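Home » Reviews » Shop Automation » Sorting and Kitting

Pidumov Tabletop Sorting Cell: Four Months on the Kitting Bench

By Araceli Zabala
19 June 2022

Ballell packs shape-sorting sets for preschools and therapy clinics. The molded blocks arrive mixed in bins and leave as counted kits. Until April the whole of that work was done by hand at a row of benches. The Pidumov cell took over one bench, and this review covers its performance there, together with the changes in the work of the people on either side of it.

The unit was bought at list price. Pidumov had no say in the text.

What is in the crate

The cell ships as an arm, a perforated steel table, a controller, a rod-type end effector and a license for the Plekis planning software. The work surface is not included. The manual asks for a flat board with a matte finish and leaves the choice to the buyer. We cut ours from maple, since the shop had it, and have not needed to replace it. Figured grain gave the vision software no trouble once the exposure was set manually. On automatic exposure it twice reported a knot as a part.

Installation took two of us one shift. Most of that went into cable routing and floor marking. The table holes are on a regular grid and accept standard fasteners, so moving the board or adding a stop is a matter of minutes. The leveling feet are poor: they creep under load and should be swapped for locking ones before calibration.

Pushing in place of picking

The standard tool is a plain rod with a rounded tip. It does not close on anything. The arm lowers it to the board and pushes parts sideways until like sits with like, after which an operator lifts each group into its tray. Buyers who expect pick-and-place should read the data sheet twice. For blocks with flat bases the method is sound, and there are no fingers or suction cups to wear out. Star and heart outlines, which our old vacuum fixture dropped often, are handled the same way as cubes.

Grouping by color is the default job. Pairs that start well apart are easy. The slow case is a tight group of mixed colors near the front edge, where the rod has to get between touching parts without sending one of them off the board.

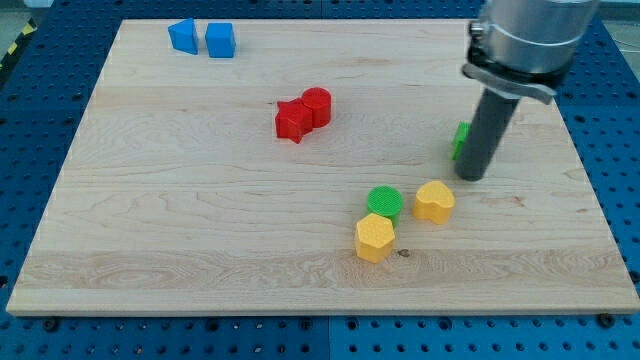
PERFORMANCE AND THROUGHPUT

With blue and red already paired, the load that remains is typical of the last stage of a run: a green cylinder and two yellow pieces, a heart and a hexagonal prism, bunched toward the front of the board, and another green piece up by the rod. The planner usually separates the odd color first and leaves the matching pair alone. It is cautious here and backs off to look again after each short push.

Over a test run of 2000 blocks, 1385 were grouped without an operator touching them. The rest needed a nudge, a restart or removal from the board. That is well short of an experienced packer's result, and slower per block as well. The cell makes up some of the difference by running through breaks and by holding the same pace late in the shift.

Faults fell into a few kinds. Cylinders tip if pushed above mid-height, and the default tool height is too high for ours. Parts behind the rod are lost from view until it moves, which adds a pause. Glossy red pieces were occasionally merged into one outline when they touched. A Plekis update fixed part of this and reset our saved exposure values in the process, so export the settings first.

EFFECT ON THE JOB

Staffing on the kitting line did not change. The duties did. Encarnación Vidal packed at that bench before the cell arrived and now runs it along with the neighboring inspection station. Her assessment is mixed. Her wrists are better, and she no longer spends the afternoon looking for yellow in a bin of yellow and green. Against that, the work comes in interruptions: a stop alarm, a short correction, back to inspection, another alarm. She asked for the alarm to be held until the arm had tried again on its own, and with that setting the calls dropped enough for her to finish a tray between them.

Pay grade was a separate argument. Clearing faults and editing push heights is setup work, and it was not in the packer's job description. The description was rewritten in the second month. Shops planning a similar purchase should settle this before delivery.

Training as supplied is one day and covers starting, stopping and recovery. It does not cover calibration, which operators will need the first time someone bumps the table. We wrote our own sheet.

AGAINST THE PALACIOS UNIT

We had the Palacios bench sorter on loan before buying. It uses a two-finger gripper, is faster on cubes and places parts directly in trays. It also needs a guard enclosure on our floor, and the packers disliked working around it. The Pidumov moves slowly, and our risk assessment allowed marked floor tape in its place. Other sites may get a different answer.

RATING

Build: good, apart from the feet.
Software: adequate, improving.
Documentation: weak on calibration.
Operator acceptance: good after the alarm change.
Overall: 4 out of 5 for flat-based parts in mixed colors. Not suitable for anything that rolls on its side.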